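Courses > Public Administration > Unit 2 > Handout 11

Unannounced inspections by elected officials – notes

Dr. Espinoza's section. Read before Wednesday seminar.

Main question: what does a surprise visit do that a scheduled audit doesn't? Two answers in the reading. Rissanen – it's information. Minister sees the ward or the front desk on a normal day, no fresh paint. Gentile – mostly signaling, aimed at voters and at the managers who weren't visited.

Case: Nasthorpe district clinics. Governor's office made 11 visits in one term, no notice to site managers. Follow-up letters sent in November. Staff survey after, 459 responses. Most said paperwork got better, fewer said wait times did. Careful here, no baseline survey so dont over-read it.

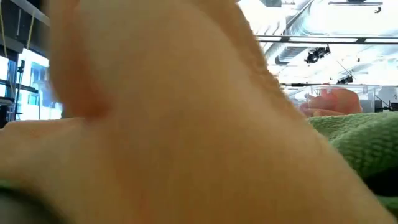

Soft tan pile, close up.

Problems to know for the exam:
- who follows up? Visit with no written report = weak
- chain of command. Suspending a supervisor on the spot skips the civil service board
- selection. Sites near a highway get picked more (Worulik chapter, skim it)
- press. If reporters get there first it wasnt unannounced

Compare police stations and hospitals. Stations keep a daily log, so easier to check agianst what the visitor is told. Hospitals – more records, more privacy rules.

Bring one page on Rissanen vs. Gentile, pick a side.

Contact: Dr. Espinoza, Public Administration office | Back to top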